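Accueil | Projets | Rapports d'étape | Contact

Rapport d'étape — vestiaire solidaire Kiltemier
Juin
Par Lalit Pant

La subvention accordée par Widdale couvre le tri, le pliage et la remise en circulation de 300 pièces de maille. À la fin mai, 203 étaient triées. Les autres attendent encore dans la réserve, en grande partie des gilets à boutons arrivés avec le dernier dépôt de Gurnen.

Le pliage a pris plus de temps que prévu. Nous avions compté le même temps pour tous les articles, alors qu'un pull épais glisse, gonfle et se reprend souvent deux fois.
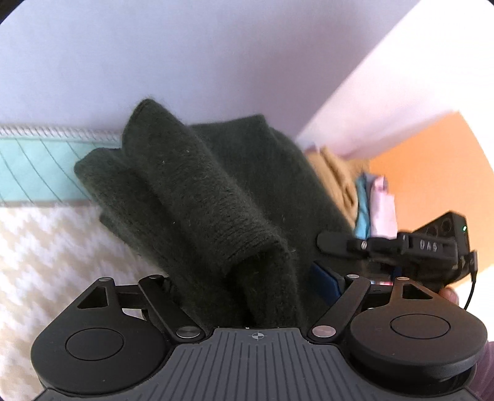
Les mailles foncées sont traitées à part. Les peluches claires s'y voient davantage et le passage à la brosse se fait avant le pliage. Cette étape ne figurait pas dans le budget initial ; elle est absorbée pour l'instant par les heures du matin.

Le format retenu est un rectangle compact, en plusieurs épaisseurs, qui convient aux étagères de Kiltemier. Un pull vert foncé a servi à mettre au point la fiche de pliage, sur un tapis à chevrons beige et blanc.

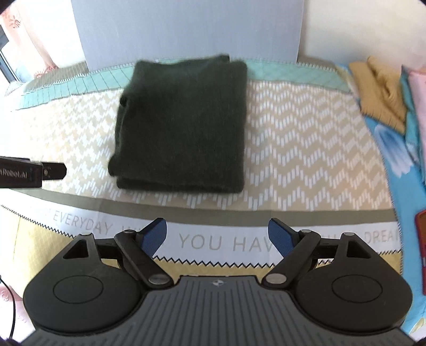 Points à régler

Les étagères du fond sont trop étroites pour les grandes tailles. Un devis a été demandé pour 22 tablettes plus profondes — nous n'avons pas encore la réponse.

Le roulage reste une question ouverte. Un pull roulé prend moins de place en caisse, mais il se présente moins bien en rayon. Nous proposons de plier pour la boutique et de rouler pour les envois vers Kivi, qui demande 200 pièces à l'automne.
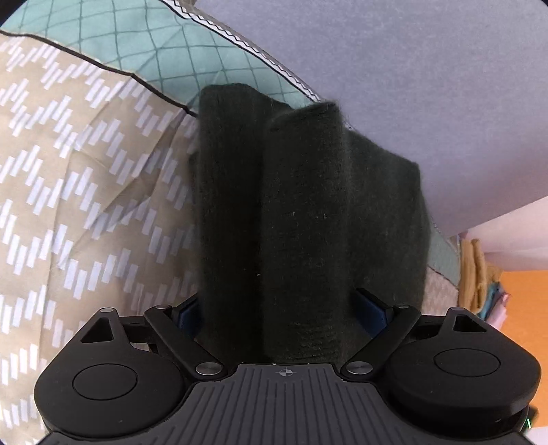
Vasilis Kelmendi n'est pas de cet avis : selon lui, deux méthodes pour un même article vont ralentir l'équipe, et il préférerait tout plier, quitte à prévoir quelques caisses de plus. Il demande aussi que les côtes du bas soient toujours mises à plat en premier. Ce second point est repris dans la fiche. Le premier sera tranché avec Widdale avant le prochain versement.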